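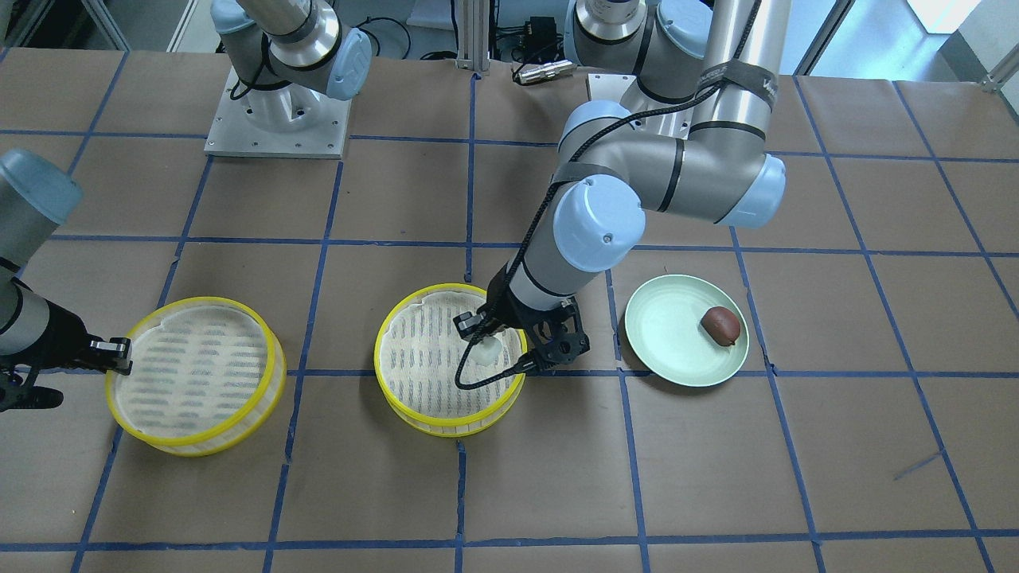 Setting up two steamer baskets for dumplings

You need two bamboo baskets of the same size, a cloth liner for each, a plate, and a pot the baskets sit on without wobbling. I use the eight-inch baskets from Hodar. Any brand works if the rims match.

1. Soak new baskets in cold water for 20 minutes. After the first few uses a quick rinse is enough.

2. Cover the table with something you can wipe or throw away. Flour and drips go everywhere.

3. Wet the liners and wring them out hard. Lay one in each basket and push the hem out toward the wall. Small kinks in the hem are fine. A fold in the middle is not, and dumplings will stick there.
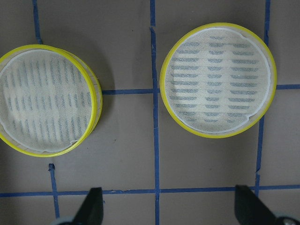
4. Check that you can still make out the slots in the base through the cloth. If the liner is doubled over, steam won't get up evenly and that side cooks slow. Thin, loosely woven cloth is best. The heavy kind sold at Nendaletti was too thick for me.

5. Put the baskets side by side with a gap between them so you can reach into both. Keep the plate on whichever side your working hand is.

6. Load from the far edge toward you. Leave a finger's width between dumplings. They swell. 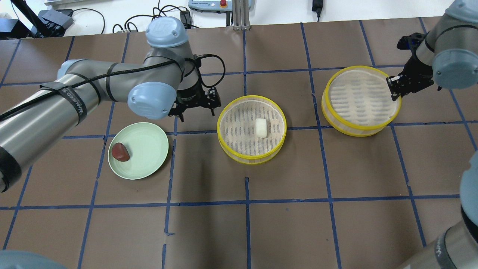 7. Stack the baskets, put the lid on, and set them over boiling water. Small dumplings take 8 minutes, larger ones 12. Swap top and bottom halfway through.

8. Lift the dumplings onto the plate with tongs. Pull straight up, and if one sticks, wait a minute and try again.

Cleaning: shake the liners out, rinse them in hot water with no soap, and hang them up. Stand the baskets on their sides until Sunday if you cooked on Saturday. Don't put them away damp.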